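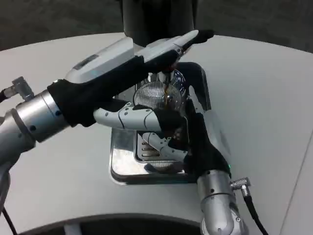
Camunside Opens Tabletop Coffee Counter in Skerndale

Last updated: August

SKERNDALE – Camunside announced today that its new coffee counter, the Ravine Room, is open to the public on the ground floor of the Barajas Building. The counter serves coffee made on a compact machine with a stainless steel drip tray, set on a white table with a curved edge.

The room seats 40 guests and opens at 8 a.m. Camunside expects to serve almost 100 cups each morning during the first month. The menu lists five coffees, with decaffeinated beans available on request.

"Our aim was a small counter where people can stand close to the coffee as it pours," the company said in a statement. Trays are rinsed at the end of every service and the tables are wiped between guests.

Groups wishing to reserve the room should apply in writing to the Camunside office in Skerndale.

Comments (3)

skerndale_reader: Is there parking behind the building or only on the street?

MugsyB: Went in before work. Good coffee, short line.

tallorder: Please add oat milk.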